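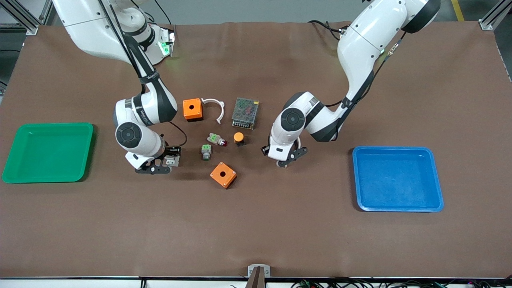 Page last changed: December 3, 2023

Technician and lecturer posts, notes on the applications round

Pulled the full export out of Nirka this morning before anyone else was on it. It has 2,057 rows for the whole round, all posts together. That is rows and not people. Someone who applied for two posts shows up twice, and someone who started a form, left it and came back under another email address also shows up twice. Peadar Breathnach had been quoting the row count upstairs as applicants, so I told him and he will correct it.

Merged on surname plus date of birth first, then checked the leftovers by phone number. Phone numbers are a mess – with and without country code, with spaces, and one field with an email address typed in it. Stripped everything except digits and compared the last eight. That caught most of what the first pass missed.

Advert text. The October advert for the lecturer post said "PhD or equivalent" and the one on Altider said "PhD required". Same post, same closing date. Gobnait McGrath found it when an applicant wrote in to ask which was right. The approved wording is the first one. Anyone who was screened out under the Altider wording has to go back in the pile. I have marked them R in column K. Do not sort the sheet without including column K, I did that once already and had to restore it.

Cover letters. The form limit is 4,000 characters and Nirka cuts the text there without any warning to the applicant. Several letters stop in the middle of a word. Agreed with Gobnait that readers should not mark these down. Asked support whether the limit can be raised for the next round, no answer yet. For now a line goes in the instructions above the box.

Technician post: referees are only to be contacted after shortlisting. The automatic email was switched on by default and went out to a few of them early. Switched off now under Settings, Post, Messages. It has to be done for each post separately, the global switch does nothing.

Interviews will be in the Edwards room. Panel of 2 for the technician post plus Gobnait in the chair. Lecturer panel still not confirmed.

Still to do:
Send Peadar the merged list with the R rows included
Ask Altider to correct the advert and send a copy of the old one for the file
Check that the closing time was midnight local and not midnight server time
Reply to the applicant who asked about the PhD wording
Delete my test application (under the name Flerkix, technician post) before the readers get access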